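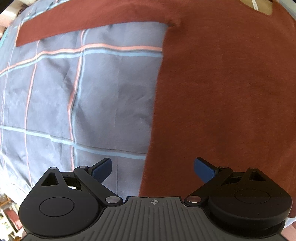
Baltazar Alvarado has tested bedding textiles at the Sarnbridge laboratory for seven years, most of that time on one question: why cotton sheets pill where they do.

"People blame thread count," he said when we spoke by phone. "Thread count tells you very little. Fiber length and yarn twist tell you most of it."

Short fibers work free of the yarn under rubbing and tangle into small balls. In all-cotton cloth these tend to break off after repeated washing. In a polyester blend the stronger synthetic fibers anchor them, and the pills stay.

His current series compares two weaves, a plain and a twill, both in yarn-dyed plaid. Each sample is tumbled, rubbed under a fixed load and graded by eye against reference cards. The longest run went to 1,590 rub cycles.

"The twill was softer at the start and worse at the end," Alvarado said. "Longer floats, more exposed yarn. I expected a smaller gap."

Color was tracked separately. Deep reds gave the most trouble — loose dye transferred to the white test strip in the first two washes, then dropped off sharply. He washes new red cloth alone until the rinse water runs clear.

Of the 67 samples submitted so far, the brushed ones graded lowest. Alvarado does not consider that a defect, as brushing raises the fiber ends on purpose. He would like care labels to mention it.

The next series, on pillowcase seams, starts in December.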